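Workshop notebook — snack box, Wednesday
Last updated: Wednesday, 4.40 pm

Started again on the snack box after lunch. The old arrangement was one big carton and everything at the bottom got crushed, so the plan is a white plastic box for the individually wrapped things and a separate place for bags.

Weighed the box with a full load on the kitchen scale: 600 g. Second go, same items in a different order, 258 g lighter after I took out the drinks that had no business in there. Gianni Longo wants the small foil packets standing on edge so you can read what you've got. I had been laying them flat.

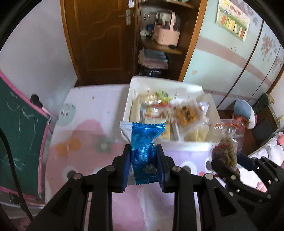 Order that has worked best so far: biscuit bars upright at the side, wrapped cakes and cookies in the middle, foil packets last, wherever there's a gap. Crumbly stuff goes near the top. The twisted snacks are in a bag that's awkward for this box, and I'd keep them out of it altogether — they take up the room of three cakes.

Left the box on the low bench with the pink and lavender cloth. The cloth slides a bit if you lean on it. Could try a non-slip mat under it, there's one in the Oveler drawer.

Still to do:
- ask Gianni if the Neletti order has come in
- find the lid (last seen May)
- try the 8 litre box, same contents
- label for the front, plain marker will do

Shares: 8 Comments: 3

Lui
Lid is on top of the fridge, under the trays.

Gianni Longo
Neletti is coming Friday. Please don't put the cookies under anything.

Lui
Is the mat the grey one? If so I've got it.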